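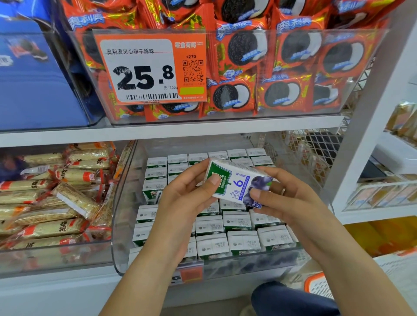 The Stavoner unit stopped at the confectionery bay on September 4, 2024, with its arm raised and its fault lamp lit. The log gave one line: grip confirmed, object absent.

Zuleica Guerra read the line twice. She was the service engineer for the district and had 33 units on her list. None of the others had reported holding nothing.

"It restocked this bay overnight," said Halvard Midtbø, who managed the shop. "Or it says it did."

According to the record, the unit had placed 20 cartons in the lower bin between the close of trade and the morning check. Each placement carried a force reading. Each reading was the same, to the last decimal. Guerra had never seen two alike, let alone a whole run of them.

She isolated the arm, hung the lockout tag on the power switch and knelt at the shelf.

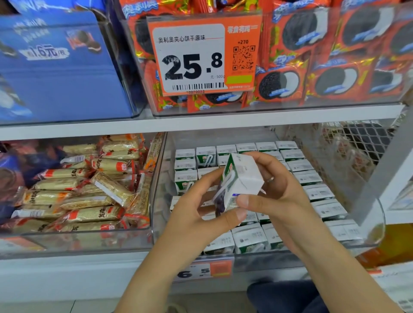

The procedure for a suspect grip sensor was in the Corard manual and took up less than a page. Remove one item by hand. Inspect the faces for pad marks. Return it and repeat with the next. A working gripper left a faint dull patch on the card on either side. A gripper closing at the wrong force left a dent, or let go early.

The first carton had no marks. Neither had the second, nor any in the front row.

"So it never touched them," Midtbø said.

"Not these."

"Then who filled the bin?"

She did not answer. The sensor was a Tavares part, rated for 2000 hours and well inside that. When it lost its signal it was supposed to report zero and stop the arm. This one had kept the last good value and gone on sending it, and the controller had believed it all night – closing, lifting, travelling, opening, with the safety stop satisfied at every step.
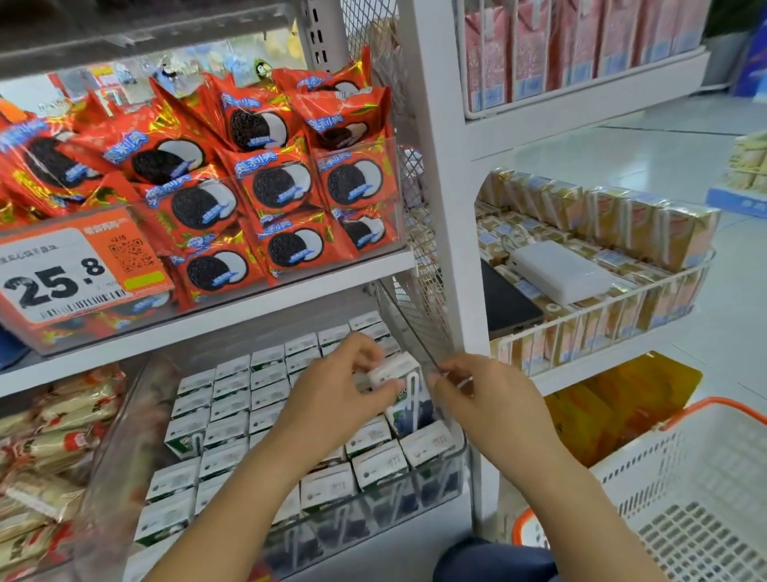
Hand check of the lower bin, carton by carton.

"It was working next to the cleaner," Midtbø said after a while. "She walks past here with the mop."

"At what time?"

He told her. Guerra found the entry. The arm had swung out across the aisle at full speed, certain of its load, and the contact stop used the same sensor.

She wrote the part number on the form and ticked the box marked withdraw from service. Then she telephoned the next shop on the list and asked them to switch theirs off.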